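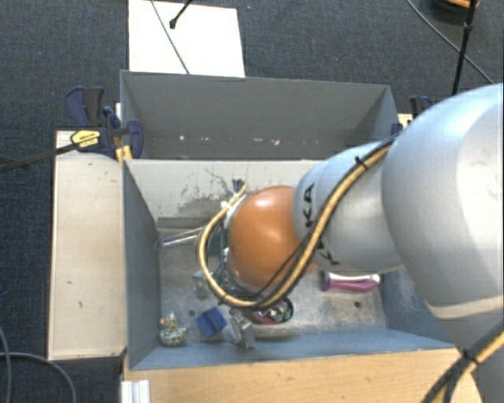

Schwerdtfeger to Publish Second Volume of Screenprint and Sketchbook Survey in February

Schwerdtfeger, the independent art and design press, will release Sonus: Drawing for Print in February. The book is the second volume in the publisher's survey of working drawings by illustrators, poster artists and muralists. Advance orders open at 9 a.m. on the first of the month through the publisher's web store and participating bookstores.

The hardcover runs to 400 pages and reproduces work by 60 artists. Each entry pairs preparatory drawings with the finished print or wall and includes a short technical note supplied by the artist. The notes list paper stock, ink type, mesh count where applicable, and the order in which colors were laid down. No essays or interviews are included in the main section.

Format and production

The trim size matches the first volume, so the two can be shelved together. Text and plates are printed on uncoated stock, with a single coated section of 16 leaves reserved for work that uses metallic or fluorescent inks. The binding is sewn and opens flat. Drawings are reproduced at actual size wherever the original fits the page, and the scale is given in the caption where it does not.

Color proofing was carried out by Brondolari, which also handled the scans. Pencil drawings were captured separately from ink and marker work and printed in two grays, a method the publisher did not use for the first volume. Readers of that volume had reported that light pencil lines dropped out in several spreads.

Limited edition

A slipcased edition will be issued at the same time. It contains the standard hardcover and 7 loose screenprints, each made for the edition by an artist in the book. The prints are numbered on the reverse and signed on the front. The slipcased edition will not be reprinted.

Selection

Work was chosen from an open call that closed last spring. The publisher received 2316 submissions, nearly half of them from artists who had not previously appeared in a book. Entries were reviewed without names attached until the final round.

Online index

Floltavex has built a searchable index to both volumes, which goes live on the publication date. Entries can be filtered by medium, surface and number of colors. Access is free and does not require purchase of the book.

Review copies and images

Review copies of the standard edition are available to press on request. Page spreads and cover art can be supplied as print-resolution files. Requests should state the publication, the intended run date and a shipping address. The slipcased edition is not available for review.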